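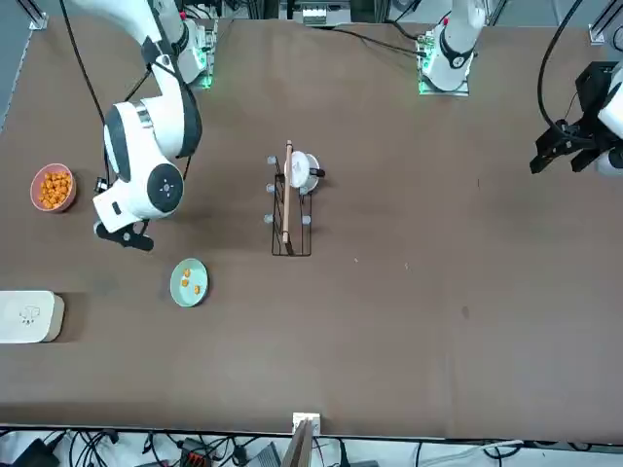
Where we are with the snack and supper project

Hi all — this is my spring update on the Gethin after-school kitchen, covering everything since the grant money landed. I know the form asks for two pages and a table. The table went in through the portal last week, so I'm using this space to tell you how it's been going in plain words.

The short version is that we're open, we're feeding kids four afternoons a week, and we've spent a bit more on food and a bit less on equipment than I told you we would. We have 89 children signed up across the two sites. On a normal afternoon 28 of them eat at Gethin, and the Stumura site gets fewer, mostly because the bus there runs at a silly time. I've written to the bus company twice. They were very nice about it and nothing has changed.

What the kids are eating

I came into this with a big plan about hot meals. You may remember it from the application, it had a four-week rotating menu and I was very proud of it! We ran it for the first three weeks and a lot of it came back on the plates. The lentil bake in particular was a sad day for everyone.

So we changed course in March. Now there's a snack table as soon as they come in (fruit, crackers, cheese, popcorn, whatever the bakery has left over) and then a smaller supper an hour later, when they've run around a bit. The older ones help make it. Quesadillas are the big winner, then pasta with red sauce, then breakfast for supper, which I had to be talked into and now love. We throw out a lot less food than we did. I haven't weighed it, but we've gone from two trash bags a night to one that isn't full.

Allergies have taken more of my time than I budgeted for. We had the forms, but the forms were filled in by tired parents in a hurry and some were blank where they shouldn't have been. I called every family with a gap and it took most of two weeks. We also stopped buying anything with nuts in it for either site, full stop, and I wish we'd started out that way.

Cooking lessons

These are the part I get stopped in the parking lot about. We run them in six-week blocks and the second block is going on now, with 26 kids in it. They learn to use a real knife in week one, which made a couple of parents nervous. We've had one small cut, on a grown-up. It was me.

By the end of the block each kid can make three suppers without anyone standing over them, and they take a booklet home with the recipes in it. Several families have sent us notes about being cooked for on a weekend, and I've put copies in with the receipts for you to read. Please do, they're lovely.

I had promised a Spanish version of the booklet by now and it's not done. The recipes are translated but the pages on food safety aren't. I'd say give me until the end of May.

Money

The biggest change is the fridge. I'd budgeted for a new one from Brornent and then the church down the road was closing its kitchen and gave us theirs, which is older but works fine and holds more. That freed up nearly 3,000 dollars. I asked for your okay to move it to the food line, you gave it, thank you — it has gone mostly on fruit and cheese, both of which cost more than they did when I wrote the application.

We switched our dry goods order to Triso at the same time. They deliver to the door at Gethin, so I'm no longer filling the back of my car with rice. Stumura still has to be done by hand because there's no loading space. The delivery fee is small and I've put it under transport.

Wages are right on plan. We did lose one of our part-time cooks to a full-time job (good for her, hard on us) and I covered her shifts myself until we hired again, so you'll see a dip there that evens out the following month.

What's not working

Stumura, in a word. The kitchen is tiny, the oven runs hot on one side, and the bus problem means that half the kids who want to come can't. I'd like to talk with you about whether we keep it at two afternoons or try one longer one with a van. I've had a quote for the van and it's not crazy. I can send it over.

Also, attendance on the sign-in sheets doesn't match attendance in the portal for the first few weeks. The kids were signing in with nicknames. We now have a grown-up at the door with a printed list, and the numbers have lined up ever since. I'll fix the old ones when I get a quiet afternoon.

Next up

Summer hours, mainly. School lets out and we go to lunches, which is a whole different shopping list. I need the health inspection at Gethin renewed before then and I've asked for a date. The third cooking block opens for sign-up in a couple of weeks and there's already a waiting list, so if there's any room to talk about a second class on the same day, I'd love a call about it.

Sent 21st April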